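Monday, April. Notebook, cabinet task, two-arm sim

Started at 9, mostly rereading the logs from the weekend batch before believing anything the dashboard says. The dashboard says Hadel got better. Hadel gets better every Monday, and I have stopped writing it on the whiteboard.

For whoever reads this after me: Hadel is the policy (images plus joint state in, joint targets out). Usman is the old scripted planner we keep as a baseline. Brolo runs the episodes and does the scoring. Any of the three can be wrong, and last month it was Brolo more often than I would like.

Batch was 657 episodes, glass-fronted cabinet, plant next to it, start poses randomised. Brolo flags an episode as "contact made" when any left finger geometry comes within 2 mm of any cabinet geometry. Read that again. Within. It does not ask the physics engine for a contact force, it asks for a distance, and then the column in the report is headed CONTACT. 172 episodes carry the flag and have zero contact force at every step. So the contact rate in last week's summary is wrong, and I am the one who sent it round.

Patch is small: read the contact buffer, sum the normal force over the control step, threshold it. Left the distance column in but renamed it NEAR. Old plots will not line up with new plots. Fine.

Second thing, the penetration check. I don't trust the glass. In the asset the pane is a visual mesh with its own collision box, and the two came from different exports. If the collision box is set back from the visual pane, the gripper can be drawn inside the cupboard with the simulator perfectly happy about it. If the box is missing in some variants, worse. You can't settle this from one head view either, as a see-through pane gives you very little idea of which side of it a dark finger is on. Went through renders with the collision overlay off, the way the policy gets them.

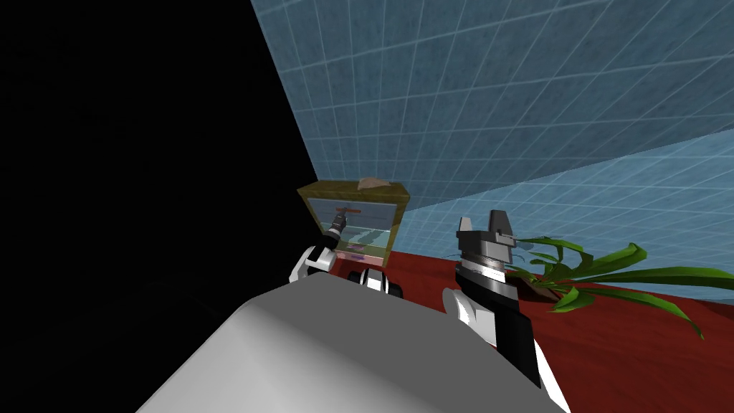
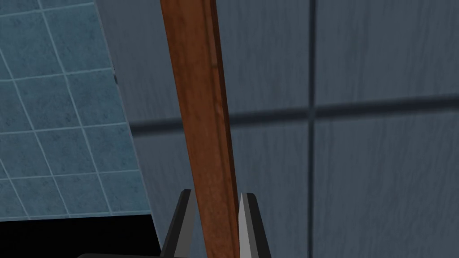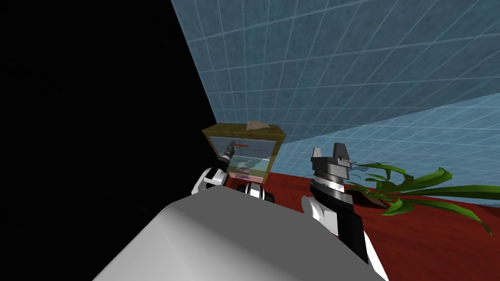

Dumped the geometry list for every cabinet variant. Result: the pane has a collision box in all of them, but in one variant it is offset backwards by more than 15 mm. Enough for a fingertip to sink visibly through the glass before anything pushes back. It doesn't explain the whole problem. A few of the bad episodes use variants where the box is where it should be, and there I suspect the controller gains. Stiff position targets against a thin box, with our step size, is asking for tunnelling. Ran the same start state with the step halved and the tunnelling went away. One start state. I'm writing it down as a hint and no more.

Usman has none of this trouble, for the boring reason that it plans against an inflated collision model and stops well short. People here like to quote that as a win for planning. It also fails to finish a large share of the tasks, as stopping short of a cabinet is a poor way of opening one.

Perception side. The pitch for Hadel is that it "understands transparent surfaces". What I can find in the logs is that it does well when the cabinet is near its training pose and gets worse smoothly as you rotate the thing. That is what memorised geometry would look like. It is also what honest perception with a thin training set would look like, so the curve doesn't separate the two. Test I want: same cabinet pose, pane tint changed, then pane removed altogether. If the left arm slows down at the same place with no pane there, we can stop using the word "understands" in the slides.

Also want the wrist stream blanked for half the episodes. My bet is that it makes little difference during the approach and a lot at the grasp. Have been wrong about this before (see the drawer notes, where blanking the head view did nothing and I spent an afternoon checking whether I had blanked it. I had not).

14:30. Rerun of a small batch with the force-based flag. Numbers drop for Hadel and hardly move for Usman. Expected. Not putting a percentage here until the offset variant is fixed, or somebody will copy it into a report.

15:10. Hiltenero, the asset pipeline, rebuilt the offset variant "successfully" and produced the identical file. Checksum matches the old one. It caches on the visual mesh only, so a change to the collision box doesn't count as a change. Cleared the cache by hand, rebuilt, offset gone. Opened a ticket. There was already a ticket.

To do
- key the Hiltenero cache on both meshes
- full batch again, new flag, same seeds
- tint and no-pane test
- halved step on all the tunnelling episodes, with run time noted, as we may not be able to afford it
- correct last week's summary and resend it
- ask why the right gripper target is logged in the torso frame and the left one in world. It cost me most of an hour and there may even be a reason

Batch is queued for tonight on the slow machine. Seeds file is next to the config this time.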